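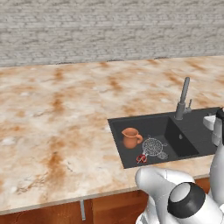 22 August 2018
Sim bench, gripper comparison, kitchen sink set

Back on the sink layout after the Wirkcombe controller update. Same three objects in the shallow side: mug, mesh strainer, scissors. Smits gripper on first, Mokham after lunch.

20 tries each, random start pose, lift and hold for 2 sec.

Smits: 19 on the mug, fine. Strainer ok if it goes for the handle, hopeless on the mesh. Scissors bad. They lie flat on the sink floor near the front rim and the housing touches the rim before the fingers get down. Tried coming in steeper, then the arm gets too close to the right side of the sink and the planner gives up.

Mokham: slimmer, gets to the scissors, but slips on the mug. Friction value is probaly wrong, still the default from the Wirnumcombe file. Do not quote the mug numbers yet.

Iida wants contact stiffness at 400 for both. I had it diffrent for Smits, so the morning runs need redoing. My fault.

Tyyne asked for the wrist camera view too. Not set up.

To do:
- rerun Smits at 400
- fix Mokham friction, ask Iida for the pad data
- scissors only, turned so the loops face the rim
- real sink not before December, arm is booked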